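### 3.2 Table surface and cord visibility

The corpus contains 829 entries on how charging cords are left, found and put away on household and office tables. Each entry records the finish of the table, the color of the cord, the position of the free end and whether a phone was on the table at the same time. Entries were coded by two readers working separately. Disagreements went to Konrad Michalski, whose reading was final.

Finish was coded as light, medium or dark, with grain as a separate field. The Zomow room supplied the medium finish. Its tabletop is wood, reddish brown, with the grain running horizontally when seen from the front, and stands against a pale wall. Black cords contrast moderately with this surface and strongly with the wall, so a loop that rises above the far edge of the table is easier to trace than one lying flat. We therefore coded the background of a cord separately for each part of its length.

**Figure 3a.** Tabletop, medium finish, with black cables in loops. 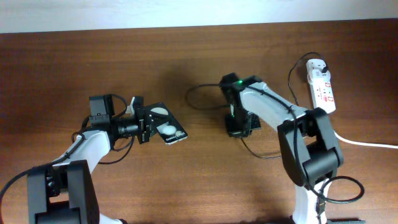 Marianna Sadowski objected to the finish code when this section was in draft. Her point was that people looking for a cord seldom look at the cord at all; they look for the plug, and a metal plug on a brown table stands out under almost any light. A code based on cord color would in her view measure the wrong part of the object.

The objection was accepted in part. Cord color was kept, as it bears on tangles, and a plug field was added with three values: bare metal visible, metal covered, and not determined. The last value was used whenever the free end lay under another item or was turned away. The type of connector was entered only where the shape was clear. Bare USB plugs were entered as metal visible even if the housing below them was black.

Reflections required a further rule. A varnished or otherwise smooth top returns a pale patch of light, and inside that patch the grain fades and a silver plug may lose its outline. The black housing is then the better landmark, being wider than the metal and darker than the wood. Readers marked the patch as present or absent and did not grade its brightness.

**Figure 3b.** Upright USB plug on a black cord; phone with a second black cable section at its left end.
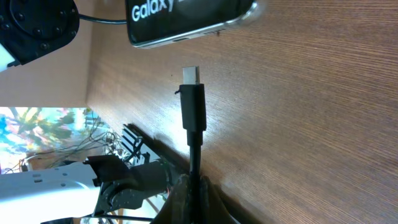 Phones were coded by screen state (dark, lit, or showing a name or logo) and by whether a cable reached the body. A cable touching the phone was not taken as evidence of charging, which was entered only when a charging symbol could be read. Where two lengths of black cable appeared and the run between them was hidden, they were entered as sections, with no assumption that they belonged to the same cord. Thin wires in a tangle were entered as one group regardless of color.

The Humberg entries use an earlier form without the plug field and are left out of the comparison in Section 3.3.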